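Clusier Forum > Home Builds > Arms and Grippers
Thread: Ridged finger pads, slipping on small parts

jomon_bench
Two-finger gripper on a home-built arm, white and gray plastic body, orange ridged pads. Large parts are fine. Anything bead-sized rotates in the grip as soon as the wrist turns. Firmware is the Adow branch, position control only, closing force set by a current cap. I have run 53 picks at the same cap and the rotation shows up on most of the small ones.

Print settings for the pads are the Vieira defaults, 2 walls. Ridges follow the curve of the pad.

tslot_ed
What current cap? And are you gripping at the pads or out at the tips? Those are different problems.

jomon_bench
Cap is 1000 mA. Small parts end up at the tips, past the end of the ridges.

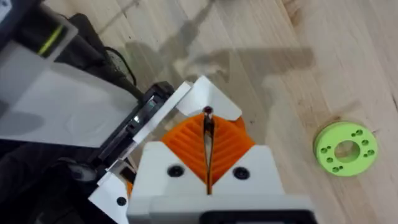 The pads only come into play on wider objects. I had assumed the ridges were too coarse and was going to reprint them at a finer pitch before Wednesday.

kerf_and_a_half
Finer pitch won't change anything if the part never touches the pad. The white fingertip plates are flat and hard. A round object between two flat plates has a contact patch close to zero. Glue a strip of thin silicone inside each tip and test again.

tslot_ed
Disagree on the silicone. It shears, then it peels, and your zero position drifts every time you replace it. Cut a shallow vertical V in each tip. That gives you four contact lines on a small round part and no consumables.

kerf_and_a_half
A V groove only helps if the part lands in it. With backlash at the wrist he will miss by 2 mm and be gripping on the edge of the groove. Worse than flat.

jomon_bench
Backlash at the tip is under that, but not by much. Can I keep the flat tips and just raise the cap?

tslot_ed
You can. Watch the motor temperature. On the Adow branch the cap applies while holding as well as while closing, so a long hold at a high cap cooks the servo. There is a separate hold value in the config - set it lower.

jomon_bench
Did not know about the hold value. Mine was commented out.

Plan is silicone first, as it needs no reprint, then the V tips if it peels. Same cap for both so the numbers compare.

kerf_and_a_half
Degrease the tips before gluing.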